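Girnden by Brenda Yeoman -- worth finishing?

bunting_d
1 May 2023
Our school library has put this on the Year 7 list and I'm at page 374 with no idea why. The blurb promises a girl crossing the fells in the winter of 1785 to find her brother. So far she has mostly thought about crossing them. Does it pick up?

Nuttallite
Depends what you want. My son read it in two days and cried at the bit with the ferryman. The slow start is the point, she's scared.

remig_m
Scared for 374 pages? My lot gave up by the second chapter. And I don't believe a farm servant of that date would have been able to read the brother's letters, let alone correct his spelling.
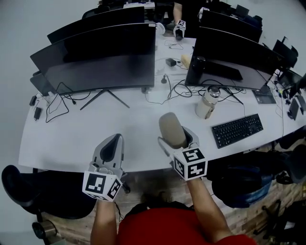 Re: Girnden -- worth finishing?

Nuttallite
Plenty of servants could read, remig. The vicar teaches her, it's in chapter one.

remig_m
The vicar teaches her the alphabet. By chapter four she's quoting Milton. I'd call that a stretch.

laceyb
Agree about the Milton. Disagree about the rest, the dog alone is worth the cover price. But 676 pages for eleven-year-olds? Who edited it?

bunting_d
Thanks, I think. "Shortlisted for the Hostadlow Prize" is on the front as well, and I can't find who judges that or what else was on the list.

laceyb
Same people who liked Flimlow, I expect. I'd skip to the ferryman and see if you care.

bunting_d
Skipped. I care a bit. Still not putting it in front of 2 classes in September.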